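Handout 7: Soft Toys Outdoors - Sorting and Boxing
Adebayo Edet
December
Reading time: 2 minutes

Soft toys used in the park sessions go back into a box at the end, and the box goes back to the Stukedley store. The store holds 99 toys, so a careless return on Monday is a problem all week. Pick each toy up by the body. Legs and horns are sewn on with a short seam and will pull out.

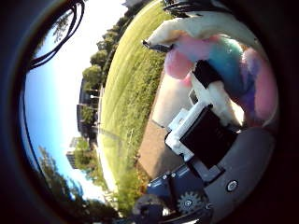
Long pile needs more care than short pile. Manes pick up grit and grass, and both work down to the backing if the toy is packed dirty. Shake first, then comb with the fingers from the tips inward. Do not brush metallic fabric.

Concrete is fine as a sorting surface if it has been swept. Put the long-haired toys down on their own, away from the box.
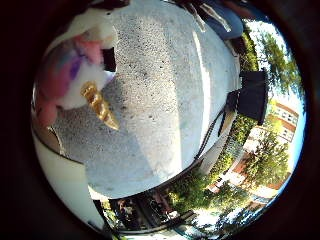
Nestor Policarpio disagrees with sorting on concrete at all and would sooner lay a sheet on the grass, as light fur shows every mark. Either is accepted for the practical.

Boxes stay open until the last toy is in. Nothing should hang over the rim when the lid goes on - tails and thin limbs get creased there.
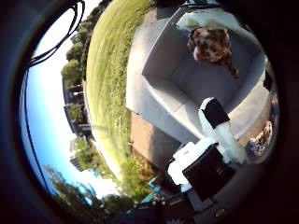 Large toys go in first, flat, with the small ones in the gaps. Some 40 minutes is allowed for the whole exercise, including the written list. Walk the pavement once before you sign the list.
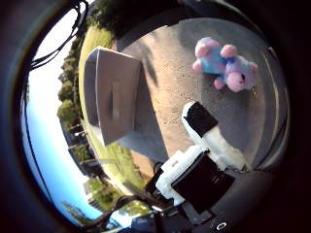

Pastel teddy bear on the pavement, with the box nearby.

Reading for next time: Athanasiadis, section 7.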